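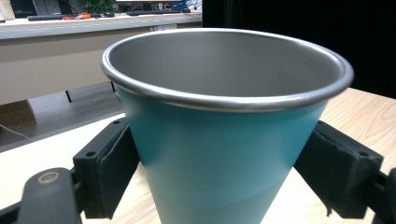 Gobelet à bord métallique roulé, tenu sous le bord entre les deux doigts de la pince.

Régler la prise d'un gobelet conique au poste de rangement

Cette fiche s'adresse aux agents de la cafétéria de Turthorpe qui prennent en charge le poste automatisé Mitach. Elle suppose la formation de base acquise. Durée du réglage : 20 minutes.

Ce qui change au poste

Jusqu'en septembre, deux agents rangeaient les gobelets à la main en fin de service. Un seul reste désormais au poste. Il prépare la table, valide les prises et traite les refus. Le second agent passe à la plonge ou à la salle, selon le planning affiché par Hipólito Maldonado. Le temps de réglage compte comme temps de travail et se note sur la feuille du poste.

Avant de commencer

Mettre le bras en pause et attendre le voyant fixe. Vérifier que le gobelet est vide. Contrôler les patins sur la face interne des doigts : des bords légèrement usés ou effilochés sont acceptables, un patin décollé ne l'est pas. Dans ce cas, poser une étiquette rouge et prévenir Damián Herrera.

Réglage

1. Poser le gobelet debout sur la table, ouverture vers le haut.
2. Charger le programme 238 (gobelets coniques). Le programme 585 concerne les bols et ferme trop bas.
3. Descendre la pince en mode manuel jusqu'à ce que les patins se trouvent sous le bord roulé. Ne jamais serrer sur le bord lui-même – la prise y est instable et le métal se marque.
4. Fermer par impulsions. Les deux patins doivent toucher la paroi en même temps. Si le gobelet glisse d'un côté, rouvrir et recentrer.
5. Lever de 2 cm et attendre cinq secondes. Le gobelet doit rester droit.
6. Enregistrer la position, puis lancer un cycle à vitesse réduite.

Défauts courants

Le gobelet descend entre les doigts : la paroi se resserre vers la base, la prise est donc trop basse. Remonter la pince et reprendre à l'étape 3.
Le gobelet penche : un doigt touche avant l'autre. Reprendre le centrage.
Le cycle s'arrête sans message : relever l'heure, acquitter, relancer une fois. Au deuxième arrêt, finir le rangement à la main.

Le passage en manuel relève de l'agent présent. Il n'a pas à demander d'accord et l'arrêt n'entre pas dans son suivi individuel. Les réglages enregistrés à Turthorpe ne sont pas transférables au site de Plusau, dont les tables sont plus hautes.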